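Ticket 1311 — matter search not returning closed conveyancing files
Opened by: Rasa Eglītis, Pietrzak (Jullcombe office)
Product: Trilen case management
Priority: High, court deadline involved

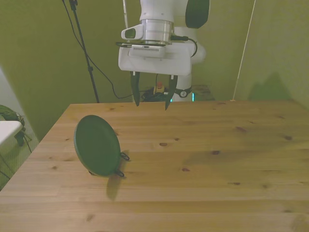

Search in Trilen is dropping closed matters. Started this morning, 17th February, after the weekend update. Open matters fine. Anything closed before last April doesn't come up by client name, only if you type the full matter number. Need the Prindolley boundary file for a hearing bundle and can't get at the deeds correspondance by name at all.

Tried so far:
Logged out and in. No change.
Different browser. Same.
Cleared filters, ticked "include closed". Same.
Asked a colleague in probate to search the same name. She gets nothing either, so not just my login.

Update, 10.05
Prindolley file found by number, from the old paper index. Opens fine, all documents there, attendance notes too. So nothing lost — the search just isn't seeing it. Priority can drop to medium once the bundle has gone.

Support reply, 10.40
Thanks Rasa. Can you tell us which department code the missing matters sit under? Also whether the client record itself shows up if you search under Contacts instead of Matters.

Rasa, 10.52
Contacts search works. Client comes up, but the Matters tab under the client is blank. Should show two. Dept code on both is CV, the old one. We moved to CONV last year when the teams merged.

Support reply, 11.30
That helps. The update rebuilt the search index from the current department list. CV was marked inactive at your end, so the rebuild skipped it. We count 522 closed matters under CV. Could an admin set CV back to active under Settings, Departments, and leave it like that for now? Please don't rename it, the old time entries hang off the code. We'll start the rebuild from here.

Rasa, 11.48
Done. CV active. Nothing yet.

Rasa, 13.15
Some back. 221 showing under closed CV. Prindolley one of them. Client tab shows both matters now. Bundle sent to counsel at one so the panic is over.

Support reply, 14.20
Rebuild still running, it goes newest first. Leave it till it finishes please, starting again puts you to the back of the queue.

Rasa, 16.05
522 showing. Spot checked 13 by client name, all fine. One has a conflict flag I dont recognise — looks like it came across from the other side's solicitor on a linked matter. Will raise that seperately, it isn't a search thing.

Two questions before you close this:
Can CV be hidden from the new matter screen? Fee earners will pick it by mistake.
Will the next update skip it again?

Support reply, 16.30
Yes to hiding it, tick "closed matters only" on the department. It stays active for search. Next update won't skip it as long as it's active. Fix for inactive codes is logged with development, no date yet.

Rasa, 16.41
Ticked. CV gone from new matter list, search still ok. Happy to close.

Status: Resolved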